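Ovent bench fan — set-up guide
Section 2. Fitting the motor unit and first start

Read the whole section before starting. Takes most people an evening. Housing should be on the wall already, if not go back to section 1 and do that first.

What you need
Cross-head screwdriver, medium. Small flat one for the terminal cover. Soft cloth. The grease sachet from bag B. A pencil.
No power tools on the motor screws — they strip.

CAUTION. Fan must be unplugged for every step up to 2.4. Switched off at the wall is not enough. Plug out, lying where you can see it.

2.1 Unpacking
1. Open the carton from the side with the Prumitz label. Other side opens straight onto the blades.
2. Lift out the blade set by the hub. Never by the tips.
3. Take out the motor bag and the two small bags, A and B. Bag A is screws, bag B is grease, washers and the spare fuse.
4. Check the number on the bag against the number on the housing. Both should end 3516. If they dont match, stop and ring the shop, the mounting holes are different on the older housing.
5. Keep the foam. Needed if the unit ever goes back.

Note. Motors supplied by Gisler and motors supplied by Ganus are both in use at the moment. Same fit, same wiring. The Ganus one has a longer shaft collar, so leave out the thin washer.

2.2 Laying out the parts
1. Clear a table. Flat, good light, nothing with a raised edge.
2. Wipe it down. Grit in the bearing is the usual cause of a noisy fan.
3. Put the motor parts near the middle, well back from the edges.
4. Screws in a saucer.
5. Look over each part for dents or a bent shaft. Roll the shaft gently under one finger — it should roll true.
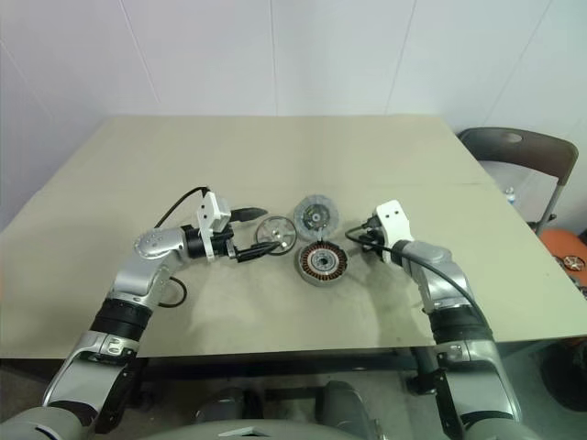 Ovent Set-up Guide, Issue 12, page 97

2.3 Putting the motor together
1. Smear of grease on the shaft, both ends. A thin film, no lumps. Half the sachet is plenty.
2. Wide washer first, then the thin one (Gisler motors only, see note in 2.1).
3. Slide the shaft in from the back. Turn it as it goes. If it sticks, pull it out and start again, dont tap it.
4. Close the casing. The pencil-line groove on the front half meets the groove on the back half. If your's is hard to see, mark both with the pencil before you start.
5. Screws in by hand, all of them, loose. Then tighten in a cross pattern, a quarter turn each time.
6. Spin the shaft by hand. Smooth, no scraping. Scraping means a screw is too tight on one side — back them all off and repeat step 5.

Note. A slight drag on a new bearing is normal. Goes after a day or so of running.

2.4 Fitting to the housing and wiring
1. Offer the motor up to the housing, cable at the bottom.
2. Hook the top lug in, then swing the bottom in until it clicks.
3. Fit the two long screws from bag A.
4. Open the terminal cover with the flat screwdriver. Brown to L, blue to N, green and yellow to the earth mark.
5. Tug each wire. None should move.
6. Close the cover. Make sure the cable lies under the clamp and isn't pinched.
7. Push the blade set on to the shaft until it stops. Hub screw tight.
8. Clip on the front guard. All the way round.

CAUTION. Never run the fan with the guard off, not even for a quick test.
CAUTION. If the cable is damaged, do not tape it. Have it replaced by an electrician.

2.5 First start
1. Plug in. Stand to one side.
2. Lowest speed, and leave it there until nearly 12 minutes have gone by.
3. Listen. A soft hum is fine. A tick means the guard is touching, unclip and refit.
4. Feel for shaking with a hand on the housing. If it shakes, switch off, unplug, check the hub screw and the long screws.
5. Go up one speed at a time, a few minutes on each.
6. Switch off and let the blades stop by themselves.

Faint smell of warm grease on the first run is normal. Smoke isn't — plug out at once.

2.6 Looking after it
Dust the guard weekly if the fan is in a workshop. Blades every month, fan unplugged, damp cloth, no spray. Regrease the shaft once a year, October is a good time as the fan will be idle anyway. Same steps as 2.3, wipe the old grease off frist.

Text for this section by Idalina Loureiro, wiring checked by Gyula Lengyel. Corrected Sunday, June 25, 2023 — step 2.3.2 changed, washer order was the wrong way round in the last issue. Spare fuses and grease from Valter Meireles at the parts counter.

Timer and remote switch: go to section 3.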